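Henenwood Craft Centre
Table, bench and seating check – before the winter courses
October 2024

Areas covered: Illier Room, long studio, upstairs print room, store
Tables on the list: 20
Chairs and stools on the list: 198
Result: good, with nine items to put right

I love doing this one. You get to crawl under everything in the building with a torch, and the old furniture here is holding up beautifully. Comments are under each line as usual, and anything marked ACTION needs to be done before the November courses open.

1. Legs and frames

Legs firm, no rocking on a level floor – OK
Lovely and solid all round. The two long tables by the studio window rock a little if you push them, but that is the floor. Moved a hand's width to the left they stand perfectly.

Bolts and screws tight – ACTION
Four of the Felard folding tables have loose hinge bolts. They want a half turn with the 10 mm spanner and a dab of thread lock. One bolt has lost its washer altogether.

Folding legs lock fully open – ACTION
All lock with a good loud click except the short Felard table in the store. I've tied a red label on it. Please leave the label on until the catch has been changed.

Rubber feet present – OK
The new feet from spring are a great success, and so much quieter on the boards!

2. Tabletops

Surface sound, no splits or lifting – OK
One shallow split in the print room table, same length as last time (pencil marks on the underside if you want to compare). Keep watching it.

Edges and corners smooth to the bare hand – ACTION
Run your palm along the whole edge, including underneath, where knees go. Found a rough patch at one end of the print room table and another on the potting bench. Both need 120 grit, then 240.

Finish in good order – OK
The Altıntaş hard wax has been worth every penny. Tea rings wipe straight off. The next coat can wait until after the spring term. 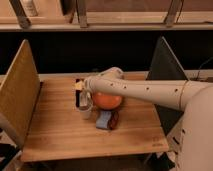
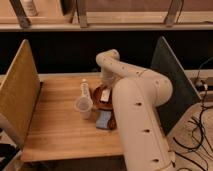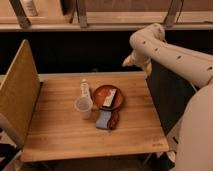
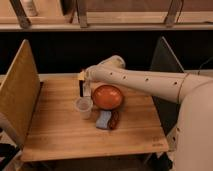

Light wooden tabletop, section 2.

Drinks and paint water kept back from the edge – OK
Not really a furniture point, but it's on the form. Much better than last year, and the children's group is now the best in the building at it.

3. Chairs and stools

Stacks no higher than the painted line – ACTION
Two stacks in the store were well over. I've taken them down. The line has nearly worn away and could do with repainting in something bright.

Seats and backs free of cracks – ACTION
One cracked plastic seat, now by the bins and not to be brought back in, please. The rest are fine, including the green ones that everybody grumbles about.

High stools, foot rings secure – OK
20 checked, all firm. I stood on every ring, holding the wall.

4. Space and exits

Clear way to both doors with tables set out – OK
The horseshoe layout in the Illier Room works a treat. Even with bags on the floor there was plenty of room for a wheelchair to turn.

Nothing stored in front of the fire door – ACTION
A trolley of clay had crept back. Moved during the visit.

Leads kept off walkways – OK
Cable covers are down and lying flat. The spare one is on the hook behind the door.

5. Lifting and moving

Two people for the long tables – OK
Sign is up and readable.

Table trolley – wheels and brake – ACTION
Brake holds well. The front left wheel is full of thread and fluff and drags badly. Cut it out with a craft knife, and mind your fingers.

Spare washers, rubber feet and the thread lock are in the blue tin on the top shelf of the store. Initial each ACTION line on the paper copy when it's done, and leave the copy in the desk tray.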